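3.2 Materials and Sorting Conditions

Household packaging was obtained from two collection routes, Bereck and Sidwood, which differ in container type but not in collection interval. Residents on the Bereck route set out mixed recyclables in a single bin, while those on the Sidwood route separate rigid plastics from paper before collection. All material was gathered in April and held indoors for 11 days before sorting, so that residual liquids would drain to a comparable degree on both routes.

Items were included if their longest dimension was under 32 mm when uncrushed, or if they passed a 50 mm screen in at least one orientation. The second condition admits most closures, small medicine containers, sample bottles, and single-serve beverage pods. Film, loose labels, and glass fragments were removed by hand and weighed separately. The final sample consisted of 511 items.

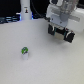
Each item was assigned to one of four classes according to the resin of its main body. Closures that remained attached were treated as part of the item, even where the cap and body were of different resins. This rule follows from the way small packaging behaves at the screening stage - a capped container travels as one piece and is either retained or lost as one piece. Detached closures were entered as separate items.

Beverage pods required additional handling. A pod may combine a molded cup, a heat-sealed lid, a paper filter, and spent grounds, and the mass of the grounds can exceed that of all the packaging parts together. We therefore recorded pod mass twice, once as received and once after emptying and drying. Only the second value is used in Section 4. Unused pods were used to establish reference masses for each part and were not counted in the sample.
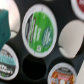

Figure 3. Single-serve coffee pods in a dark gray holder, seen from above. The green lid label is enclosed by a white rim.

Lid color was recorded but was not used as a sorting variable. Printed lids of similar color were found on cups of different resins, and color alone did not predict class on either route. Near-infrared readings were taken from the side wall of the cup wherever it was accessible, and from the base in all other cases.

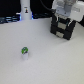

Screening loss was defined as the mass fraction of each class passing to the fines stream. Trials were run on a Tamura drum screen at a fixed feed rate, with over 500 g of material per batch. Smaller batches gave unstable results in preliminary work - a single heavy closure was enough to shift the measured fraction - and were dropped. The drum was cleared between batches, and any item lodged in the mesh was returned to the following batch of the same class.

Class totals were compared between routes using the Dudance procedure, with batch as the unit of replication. Moisture was not included as a covariate, as the difference in drained mass between routes was smaller than the resolution of the scale used at intake.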